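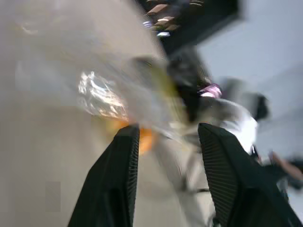 Wrist view with the gripper open and a translucent plastic bag above the fingertips. Heavy motion blur; the ribbed pads stay sharp.

sosmont-wrist

Data card and loader notes for the wrist-camera split used to train the Kadico grasp-state model. Maintained alongside the Zundum controller; the versions must match.

Contents
845 episodes, recorded at 30 frames per second. Colour frames only, no depth. Joint states and gripper width are logged on the controller clock and matched to the nearest frame by the loader.

Labels
Each frame has one of three states: open, closing, holding. A separate blur flag is set by the sharpness filter, which masks out the finger region first. Without the mask, frames like the one at the top score as sharp, as the pads are fixed relative to the camera.

Usage
Run marchal-load with --split wrist. Add --drop-blur to skip flagged frames. We leave them in for training and drop them for calibration checks.

Known problems
– Thin clear film is often under-segmented – treat bag masks as a lower bound.
– 7 episodes have a gap in the joint log. They are listed in skip.txt.
– Frame matching drifts on episodes longer than 800 frames. Fixed in the November loader, but old caches need to be rebuilt.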